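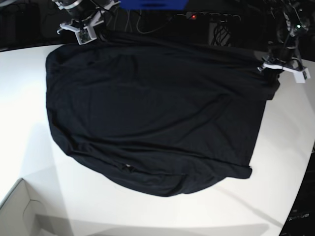
Against the Capsule Wardrobe

Adesuwa Edet
2/12/18

My sister-in-law owns 33 pieces of clothing and would like you to ask her about it. I made the mistake in October, over soup, and by the time the bowls were cleared I had agreed to try it myself. The plan came from a newsletter called Prastano, which costs $7 a month and consists mainly of permission to throw things away.

You start by piling everything you own on the bed. I own 194 things, if a pair of socks is one thing, and the newsletter was strangely silent on socks. Then you hold up each item and decide whether it belongs to the person you are now. I did this until one in the morning and slept on the couch, because the bed was still occupied by the person I used to be.

My complaint is about what gets thrown out. It is always the same stuff. The orange dress goes, and the shirt with the parrots, and the velvet trousers bought in Dillstead during a heat wave for reasons that made sense in the store. What stays is black, gray and a color called oat. Every closet I have seen done this way looks like it belongs to a stagehand who has come into some money.

I'm told this saves time. Fatima Jibrin, who sits across from me at work and went down to two pairs of pants last spring, says she gets dressed in under a minute. I believe her. I would like to know where the other minutes went, because she still gets in after I do.

Then there is the buying. A capsule wardrobe, it seems, can't be built out of the plain sweater you already have. It has to be a better plain sweater. Prastano recommended one at a price I won't print, as my mother reads this column. So the bags go out the back door to the thrift store and the boxes come in the front, and everybody feels lighter, the bank account included.

I lasted six weeks. What finished me was a wedding. I stood there among my sensible neutrals with nothing to wear, a thing that had never once happened when I had too much. I went down to the thrift store on Bako Street and there, on the rack by the door, was my parrot shirt. They wanted nine dollars for it. I tried to explain the situation to the woman at the register and she said it was a very popular shirt.

I paid. It needs a button.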